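Block-pushing cell

A block-pushing cell is a small robot workstation in which an arm fitted with a single blunt finger moves loose blocks across a flat board. The arm does not pick anything up. All contact is made from the side, with the tip of the finger held a short distance above the board. Cells of this type are used for training control software and for comparing one version of it with another. The rest of this article deals with the cell known as Plikier, kept at Lukomstead, and with its setup and routine care.

Layout

The cell is built on a perforated base, which takes bolts at regular intervals and allows parts to be moved without drilling. The base is made up of separate panels. Small gaps between panels are normal and are left open. A wooden board lies on the base and forms the work area. The arm reaches in over the far side of the board, so that the near side stays clear for the operator.

Wood was chosen over plastic sheet after a trial in which blocks stuck and then jumped when pushed slowly. The board is never varnished. A coat of varnish changes the sliding friction, and runs recorded before and after it can no longer be compared.

Finger

The finger is a straight black cylinder with a slightly rounded tip. It hangs vertically from the housing at the end of the arm, below a white collar. The Gendix mount used on Plikier holds the finger by friction alone, and a hard sideways knock will turn or shift it. This is intended, as a slipped finger is cheaper to correct than a bent one.

Tip height is the setting that most often needs attention. If the tip is too high, it rides over the edge of a block and tips it. If it is too low, it drags on the wood, leaves a mark and trips the force limit. Height is set with a feeler card at the four corners of the work area and once more on the seam nearest the middle, where the planks can lift slightly in dry weather.

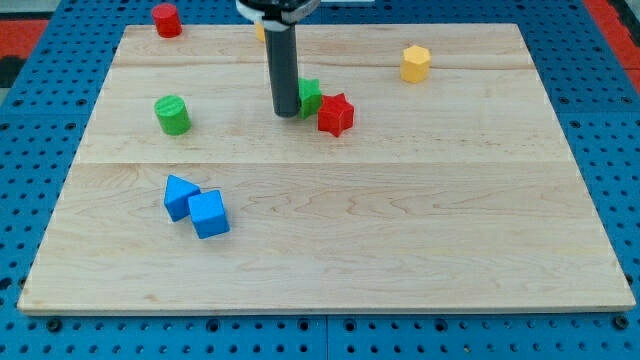 Mwaipopo

Blocks

The set has eight blocks in four colors: red, green, blue and yellow. The shapes include cylinders, stars, a cube, a triangular prism and a hexagonal prism. Stars are the hardest to push in a straight line, as the finger tends to settle between two points and turn the block. When two stars touch, as the red and green ones nearly do beside the finger, a push on one usually moves both. Cylinders roll if they fall over and are always started upright.

Blue blocks on a blue base are a known weak point of the cell. While they stay on the wood they are easy to pick out by color, but one pushed off the board can be lost to the tracking software. The base was to be repainted for this reason, but the work was put off — the paint would have filled the holes — and the software now treats any block that leaves the wood as missing.

Setup

Before a session the board is wiped with a dry cloth and pressed down at each corner to check that it does not rock. The arm is then sent to its home position and lowered to working height over bare wood. Blocks are placed by hand with the arm stopped. They may be spread out or grouped, and one or two are often left near the far edge, where reach is poorest. A block partly hidden behind the finger is acceptable at the start of a run, but not one in contact with the housing.

A standard session has 60 runs. After 40 of them the arm is stopped and the tip height is checked again.

Maintenance

The finger is inspected for flat spots every 2000 runs and replaced if one can be felt with a fingernail. A worn finger can be turned in its mount once before it is discarded. The longest life recorded for the current board is 735 sessions, after which it was turned over.

Bolts in the base are tightened by hand and then a quarter turn with a key. Overtightening pulls a panel down at one side and tilts the board with it. Scratches in the wood are left alone unless a block catches on them, in which case the spot is rubbed with fine paper along the grain. Knots are not sanded.

Faults

Drift to one side during a long push generally means a tilted finger. A loose collar gives a faint click when the arm reverses. Repeated force stops in the same place point to a raised seam — the usual repair is to loosen the board, leave it overnight and seat it again.

Last updated September 26, 2026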